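Quick and dirty page of bench tips, mostly about keeping wire sets, harnesses and small parts from turning into one big knot. Updated Mar 11, 2026. Will add more when I get a minute.

## Getting stuff ready before you start

Biggest time saver I know. Set everything out first, then build. Sounds obvious. I ignored it for years and spent half of every evening walking back to the shelf.

- One spot for prep, one spot for building. Don't mix them. Even if it's the same table, run a strip of tape down the middle.
- Label the prep side. Big letters, any language your people read, stuck on the edge facing whoever walks up.
- Only this job's parts go on the prep side. Leftovers from the last job go home first.
- If the table's too small use a cart. Metal frame, not one of those wobbly plastic ones. A cart can go to the parts instead of the parts coming to you.
- Lock the wheels. I've chased mine across the garage.

Cart height matters more than cart size. Mine was too low and my back told me about it. Put it on blocks for a week before you spend money on a new one, see what feels right.

## Trays

Clear plastic ones with lots of little cells. You can see what's in there from the side, and you can see when a cell has something stuck down in the corner. The solid gray ones look tougher but I lost a bag of ferrules in one for most of a winter.

Things I do with trays:

1. Fill from the left, work from the left. Empty cells on the right means room to add, and you always know where you stopped.
2. Heavy stuff in the row closest to you.
3. Nothing that rolls goes in the front row. Learned that with ball bearings.
4. Wipe the tray between jobs. Wire clippings are sharp and they get into everthing.

Cell size – get bigger than you think. A coil that has to be shoved in will spring back out the second you let go, and then the end hooks the next one over. I bought an 18 cell tray from Rirnaler and it's fine for screws and terminals, useless for wire. Ended up cutting out every second divider with flush cutters. Sand the stubs or they'll grab insulation.

## Bundles of wire

OK so this is the part people write to me about. You've got short harnesses, five colors each, and they come out of the bag like spaghetti. What to do.

Don't try to straighten every strand. Waste of time. Get each set into one lump that stays together, give each lump its own holder, done. A metal bracket or clip that sits up out of the tray works great, you can grab the whole bundle without fishing around with your fingertips. Bent strips of scrap steel are OK too, just file the edges.
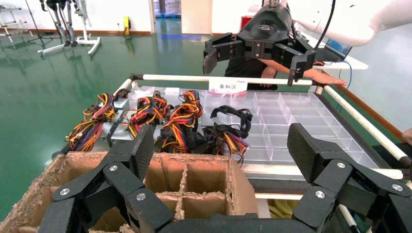
Loose ends are the real trouble. One strand hanging over the side of a cell and sooner or later it catches a sleeve, and there goes the whole set on the floor. Tuck the ends under the coil. If they won't stay tucked, one wrap of hook and loop tape, not tight. Zip ties are quick going on but you need cutters to get them off and one day you'll nick the insulation. I did. Twice on the same job.

More on bundles:

- Same color mix goes together. If one set is mostly black and the others are mostly bright, put it at the end of the row so you don't grab it by mistake.
- Connectors all facing the same way. Saves a flip every time you pick one up.
- Coil with the natural curl, don't fight it. If it keeps popping open you're going the wrong way round.
- Coil too tight and it'll keep the kink. About the width of your palm is good for thin stuff.
- Never pull a tangle from the end. Loosen the middle, shake it, let it fall open. Pull and it's a knot.
- Knotted anyway? Lay it flat, poke the center with a knitting needle or a blunt pick. Go get coffee if you're mad at it.

Cold wire is stiff wire. If your garage is like mine in winter, bring the sets indoors the night before. Different stuff altogether by morning. In July I've got the opposite problem, everything's floppy and my hands are sweaty, so I work early.

## Boxes with dividers

Save these! Any cardboard box that comes with a grid inside. Wine boxes, glassware boxes, the ones light bulbs come in. Free and better than most of what they sell.

Worn rims don't matter. When the top edge goes fuzzy run packing tape over it, folded down both sides, and it's good for another year. Do it before the fuzz starts though, tape doesn't stick to fluff.

- Dividers floppy? Dab of hot glue where they cross.
- Cut the flaps off if the box lives on the bench. They only get in the way.
- Keep one box for finished and one for not finished. Different sizes so you can't mix them up when tired.
- Box in front of the tray, close to you. Reach over it once, drop things in it on the way back.
- Too deep? Put a folded towel or foam in the bottom of each slot. Small stuff vanishes in a deep slot.
- Damp floor will kill a cardboard box in no time. Shelf or cart, never concrete.

Storing them – stack no more than two high when full. Empty ones, pull the grid out and fold it flat, put a rubber band round it and keep it with its own box. I've got a pile of orphan grids that fit nothing.

## Screen on the bench

If you read your wiring chart off a laptop put it on a seperate table. Off to the side, turned a bit towards you. Flux, clippings, coffee – none of it belongs near a keyboard. And route the cable off the back or down the side, away from where you stand.

Also turn off the sleep timer before you start. Nothing worse than both hands full and the screen goes black.

Paper still wins for anything with a count in it. Print it, cross things off. I use a clipboard on a nail.

## Labels

Printed tape labels, black on white. I've tried colors, they fade, and under the shop light yellow and white look the same anyway.

- Stick on the rail or edge of the cart, never on the tray. Trays get swapped, then the label's a lie.
- Clean with rubbing alcohol first, let it dry, press hard.
- A small colored mark beside the words helps for spotting it from across the room.
- Old label residue: cooking oil, ten minutes, wipe. Then soap or the new one won't hold.

The Clesteo tape I used to get went brittle. Might have been a bad roll, might be my garage. The thicker Dendovden stuff has held up on the cart so far, no complaints.

## End of the night

Takes me 6 minutes if I don't get distracted. In this order:

1. Unfinished sets back in their holders. Ends tucked.
2. Finished box gets a lid and a slip of paper with the date on it.
3. Sweep clippings into a jar. A magnet won't get copper so don't bother, use a dry paint brush.
4. Unplug the iron. Touch the plug. Yes, really touch it.
5. Write down the next step on masking tape and stick it where your hand goes first tomorrow.

Number 5 is the one I'd keep if I had to drop the rest.

## Odds and ends

- Bare arms or tight sleeves around loose wire. Baggy cuffs snag.
- Dark mat under light wires, light mat under dark wires. Cheap placemats are fine.
- Got glare off a clear tray? Move the lamp, don't move the tray. Low and from the side works for me.
- Count out a job's worth of terminals plus a few spares before you sit down. I needed 325 for the last big one and ran out with 17 to go, on a Sunday, shops closed.
- Vlček cutters: nice, but keep them for copper only. Steel wire will put a dent in the blade right away.
- Bread bag tags make good wire tags. Write on them with permanent marker.
- Egg cartons are OK for a weekend. After that they shed.
- Rubber bands go gummy on wire insulation if you leave them over summer. Use cloth strips for anything you're storing.

Still need to write up the bit about crimpers and the one about pegboard hooks that don't fall out. Next time.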